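Teaching with the hand gripper, a thread. I've been recording demonstrations for our group at Bornlow since January and people keep asking me the same questions, so I'm putting the answers in one place.

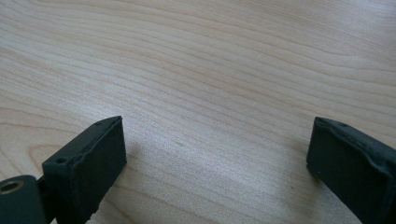
1/ The job is picking up small flat parts from a bare table and setting them in a tray. A person does the task holding a gripper with a camera on it, and the arm learns from the recordings. We started with remote control and still use it for some things. More on that further down.

2/ First number people want: 206 demonstrations for this task so far. 184 went into the training set. The rest were dropped, mostly by me, mostly for bad starts.

3/ A bad start is when you begin recording with your hand already moving. The policy then learns that the first thing to do is lunge. Hold still over the table, fingers wide open, breathe out, then go. Liya Woldemariam taught me to say "open" out loud before each one. I felt silly for a day and then stopped noticing.

4/ Speed. New people go too fast. They pick things up the way they would with their own fingers and the recording is full of blur. Then they get told to slow down and go too slow, with long pauses where nothing happens, and the arm learns to pause. Aim for the speed you'd use to set down a full cup of coffee.

5/ Don't fix your mistakes in every recording. Don't hide all of them either. If you miss the part, back up a little and try again, and keep that one. We have 48 recordings with a miss and a second try in them, and I label those separately. When we trained without them the arm would miss once and then hang there.

6/ If you drop the part on the floor, stop and throw the recording out. There's nothing useful in footage of you bending down.

7/ Remote control. Our setup is a leader arm you move by hand and a follower arm that copies it. Eugeniusz Tomaszewski is by far the best at it and he still takes three times as long per demonstration as he does with the hand gripper. You can't feel the table through it. You learn to watch for the fingertips to flex a bit and call that contact.

8/ What remote control gets you is that every motion is one the arm can really do. With the hand gripper you can twist your wrist into some position the arm can't reach, and you won't find out until playback. I lost most of an afternoon to that. Now we have a short check that replays the path in simulation before I record a full batch.

9/ We named the check Marko. It prints a line that says either "reachable" or the number of the step where things go wrong. No other features. I like it a lot.

10/ Glare. A smooth tabletop throws the ceiling lights back at the camera, and the spot moves as you move. We argued over covering the table with a mat. Elba Escobar's view was that the arm will have to work on shiny tables anyway, so record on them. We went with her view and vary the lights between batches - both banks on, one bank on, blinds up, blinds down.

11/ Start positions. Don't start from the same place each time. I used to, without meaning to, because my elbow likes one spot on the bench. Nikau Donnelly plotted my starts and they made a neat little pile. I now roll a die and start from one of six zones. His starts were a neat little pile too, for the record.

12/ Table height matters more than I expected. At the old bench I was bending my wrist down on every pick and by the end of the morning my grip was weak and the closes got sloppy. Raised the bench, took a break every 20 minutes, the closes got better.

13/ Checking the gripper before a batch: pads seated, fingers closing evenly, screws snug, lens clean. Open and close it a few times with nothing in it. If one finger lags, don't record until you find out why. We recorded half a batch once with a loose pad and all of it went in the bin.

14/ Results, as they stand. The arm does well with parts near the middle of the table and worse near the edges. It also struggles when two parts touch. I've recorded very few of those, so no surprise there. That's next.

15/ Someone asked if we're going to 800 demonstrations. That was the figure in the original plan. I don't think we need it for this task. I would take 50 careful ones of touching parts over several hundred more of what we already have.

16/ Someone else asked if you need experience to do this. No. Auður Overgaard came over from purchasing for two weeks and her recordings were cleaner than mine by the third day. She doesn't rush and she reads the instruction sheet.

17/ The instruction sheet is one page. I'm cleaning it up and will post it as a reply when it's done. It still has the old bench height on it.

18/ Last one for tonight. If you do this kind of work and have a good way of labeling second tries, please tell me. Ours is a column in a spreadsheet with a 1 in it, and I've already sorted it wrong once.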